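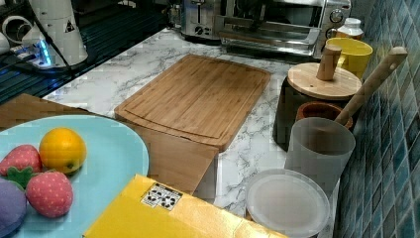 Figure 6. Countertop with cutting board and plate.

Section 6. Care of Countertops and Cutting Boards

This section applies to all furnished apartments at Brorkstead that have a marble or marble-patterned kitchen counter. Residents should read it once on arrival and keep it with the rest of the manual. Questions may be sent to the building office, attention Marcelle Gautier.

6.1 Before first use

1. Remove the protective film from the counter. Begin at a corner and pull slowly, keeping the film low against the surface.
2. Wipe the whole counter with a soft cloth, warm water and a small amount of dish soap.
3. Rinse with a second cloth and dry with a towel.
4. Check the surface for chips or scratches and enter any you find on the arrival sheet. Sheets returned after the first week cannot be used to settle a claim at departure.

Note: The type of counter in your apartment is printed on the label inside the door under the sink. Type B is natural stone. Type L is a printed surface. The two look much alike, and the label is the only reliable guide for the steps in 6.3.

6.2 Daily cleaning

1. Clear the counter and brush crumbs into your hand or a dustpan.
2. Wipe with a damp cloth. Dish soap is enough for ordinary cooking grease.
3. Lift small appliances at least once a week and wipe under their feet.
4. Dry the area along the backsplash, where water tends to collect in the sealant.

Spills of wine, coffee, vinegar, tomato or citrus juice should be wiped up at once. On Type B counters these can leave a dull mark within minutes — the mark is a change in the stone itself and will not wash out.

CAUTION: Do not use bleach, scouring powder, steel wool or descaling products on either type of counter. Do not use glass cleaner on Type B.

6.3 Sealing (Type B only)

The stone is sealed before each new tenancy. Residents staying longer than one year should test the seal every July.

1. Place a spoonful of water on a clean, dry part of the counter.
2. Leave it for 17 minutes.
3. Wipe the water away and look at the stone from the side.
4. If the stone has darkened, the seal has worn. Request a sealing visit on Form 187, available from the building office.

Sealing is carried out by Drirnari. Clear the kitchen before the visit and keep the counter dry overnight afterward. Residents must not apply a sealer of their own. Some products sold for floors leave a sticky film, and the cost of removing it will be charged to the apartment.

6.4 Heat

Neither type of counter should be used as a resting place for hot pans. Use a trivet or a folded dry towel. Slow cookers and toaster ovens should stand on a heat-proof mat, with at least a hand's width between the appliance and the wall.

CAUTION: Never place a pan taken from an oven at 400 °F or above directly on a Type L counter. The surface may blister, and a blistered panel cannot be repaired in place.

6.5 Cutting boards

Food must be cut on a board and not on the counter. Residents may use their own boards.

Bamboo and wood boards

1. Wash by hand in warm, soapy water after each use. Wash both faces, even if only one was used, so that the board dries evenly.
2. Where the board has a juice groove, run a soft brush along its full length, taking particular care at the corners.
3. Rinse, wipe dry and stand the board on its edge until fully dry.
4. Oil the board once a month with food-safe mineral oil. Apply a thin coat, leave it overnight and wipe off what remains.

Plastic boards

1. Wash by hand or on the top rack of the dishwasher.
2. Replace the board when the knife marks can be felt with a fingernail.

Note: Olive oil and other cooking oils are not suitable for step 4 under bamboo and wood boards. They turn sour over time and give the board a smell.

CAUTION: Do not soak bamboo or wood boards, and do not put them in the dishwasher. Boards treated in this way may split along the glued joints.

Keep one board for raw meat and fish and another for bread, fruit and vegetables. If only one board is available, cut fruit and vegetables first and wash the board thoroughly before using it for anything else.

6.6 Stains

For a stain that remains after ordinary cleaning, proceed as follows.

1. Confirm the counter type on the label.
2. Mix baking soda and water to a thick paste.
3. Spread the paste over the stain and cover with plastic wrap. On Type L, leave for ten minutes. On Type B, leave overnight.
4. Lift the paste off with a damp cloth. Do not scrub.
5. Rinse and dry.

The treatment may be repeated twice. If the stain is still visible, stop and report it. Rust marks and dye from printed packaging should be reported without any treatment.

6.7 Reporting damage

Report chips, cracks, burns and loose edges to Loïc Tanguy at the building office, giving the apartment number and counter type. Small chips in Type B counters can usually be filled in one visit. Please keep any broken pieces, however small — they are used to match the color of the filler.

Movement between the counter and the sink should be reported the same day, and the sink should be left unused until it has been inspected. For leaks below the sink, see Section 7.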